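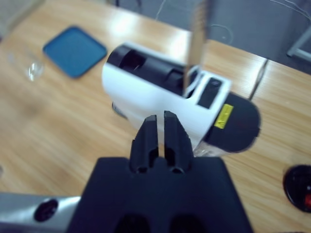

Coffee machine on the long table, 4th May

Writing this up now because Brodie McKinnon wants the notes in the book and not on the back of a Pukmont invoice like last time (fair enough). The white capsule machine is the one we're putting in the Imus corner for the summer, and I wanted to get to know it properly before it goes over there and everyone starts shouting across the room about how to work it.

First thing, the yellow warning label by the tank. Leave it where it is! I know it looks scruffy next to all that glossy white, but the last machine lost its label in a cleaning frenzy and then we had the argument about whether it mattered. Wipe around it with a damp cloth, no scraper, no solvent.

Second thing, where it stands. I like it toward the far side of the long table, with the drip tray to the left and the tank to the right rear. You can fill the tank from the back without leaning over the cups, and there's room on the left for a tray. The old spot by the Brurkar shelves was hopeless for that – you had to haul the whole thing forward every time the tank ran low. 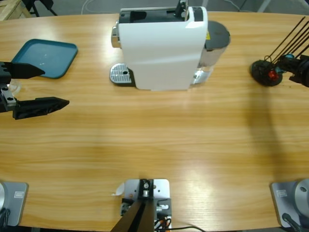

Machine near the far side, teal tray to the left.

The teal tray is staying with it, by the way. It's meant for used capsules and spoons, and the raised rim should keep the drips off the wood. I'd still like a second one for clean glasses. Bright has a set listed at 40 for the pair, or 20 for one, and I can't decide, so Brodie can. Whichever it is, please not white. We'll never find it again under the paper.

Speaking of paper, I tried the idea from March of putting the instructions right on the machine where people will see them. One plain sheet, down the front. Pros: impossible to miss. Cons: it hides most of the body, and it hangs almost to the table, so I give it a week before the bottom edge is brown. I think a half sheet would do the job, or a card propped up behind the tray.

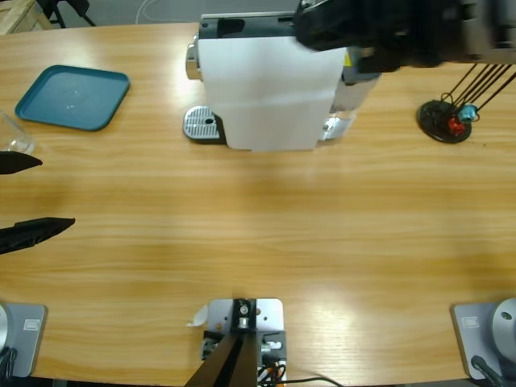

Paper down the front, glass over by the tray.

The drip tray and the handle side are both clear of the sheet, so it's only the front that's covered. I'd want to keep it that way with the smaller version too.

Still to do:
Cut the sheet down and write it out again in bigger letters.
Rinse the drip tray grille and dry it before it goes back.
Ask Brodie about the tray, one or two.
Write the shelf number in the kitchen list – capsules are on 389, filters and cloths on 488. I keep mixing those up.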